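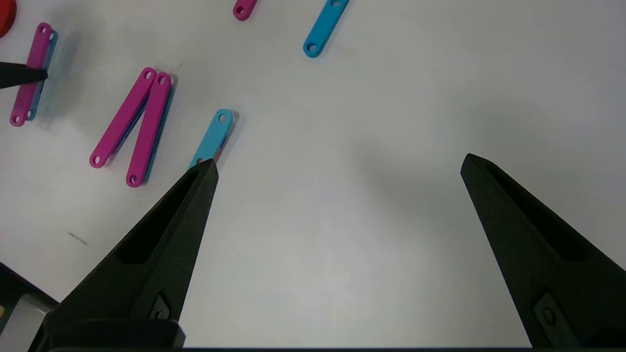 # Handout 3: Links, joints and why your square falls over

Notes for Intro to Mechanisms, Astthorpe evening section. Written up by Aisyah Ginting. Bring these to the bench, because I'm not going to repeat the vocabulary at the board and I know some of you skipped the reading (I would have too, it's a long chapter).

## What we're working with

Plastic links, magenta and blue. Each one is a flat bar with rounded ends and a hole near each end, and for now that's the whole parts list apart from the pins. I love these things! You can do a surprising amount of serious mechanism design with a bar and a hole, and you can do it at a table with your sleeves rolled up instead of fighting software.

The color doesn't mean anything about strength or stiffness. I do like people to use it for bookkeeping, though: magenta for the links that move, blue for the one you're holding still. If you run out of blue, swap them and write it on your sketch.

Before you build anything, spread the links out flat on the table and separate any that are stacked. A blue one hiding under a magenta one is easy to miss, and then you end up borrowing from the next bench when you had the piece all along.

## Some words

- **Link**: a rigid body. We pretend it doesn't bend. (It does, a little. Ignore it until the last week.)
- **Joint**: where two links meet. All of ours are pin joints, so the links can turn about the pin and do nothing else.
- **Ground**: the link we've decided isn't moving. Any link can be ground – it's a choice you make, and you should say which one you chose.
- **Center distance**: hole center to hole center. This is the length that matters. Please don't measure from one rounded tip to the other, I take marks off for it every February and I will do it again.

## Start with a V

Put two links together at one end so they make a narrow V, and pin them there. Hold one down. The other swings, and its free hole traces part of a circle. One joint, one angle, and that angle tells you everything about where the second link is.

Now add a third link across the open ends and pin both. You've made a triangle, and it won't budge. Push on it from any side you like! Three links and three pins gives you a structure, and this is why you see triangles in roof trusses and bicycle frames and shelf brackets.

## Then make it four

Take the triangle apart and build a closed loop with four links. It flops. Lots of people think they've done something wrong at this point, and they haven't – you've got a four-bar linkage, and the flopping is the whole reason we want it. Hold one link as ground, turn one of its neighbors, and the other two have to follow.

The counting rule for flat mechanisms with pin joints is

**M = 3(n − 1) − 2j**

where *n* is the number of links (ground included!) and *j* is the number of pins. For the triangle that's 3 × 2 − 2 × 3 = 0. For the four-bar it's 3 × 3 − 2 × 4 = 1, so one input drives the lot.

Careful with pins that go through three links at once. That counts as two joints in the formula, and it's the mistake I see most.

## Will it go all the way around?

Add the center distances of the shortest and longest links. If the total is less than the other two added together, at least one link can make a full turn relative to another. Check it on paper first, then on the table.

Try these:

1. Shortest 20 mm, longest 100 mm, and pick your own middle pair so the rule is met. Ground a link next to the shortest one and turn the shortest.
2. Same loop, but ground the shortest link.
3. Make the four-bar with opposite sides equal. Watch what happens when it goes flat, and sketch the two ways it can come out again.

For number three, a sketch with the pins marked is plenty. Leave it in the tray outside Farley 257 and pull your pins before you put the links back.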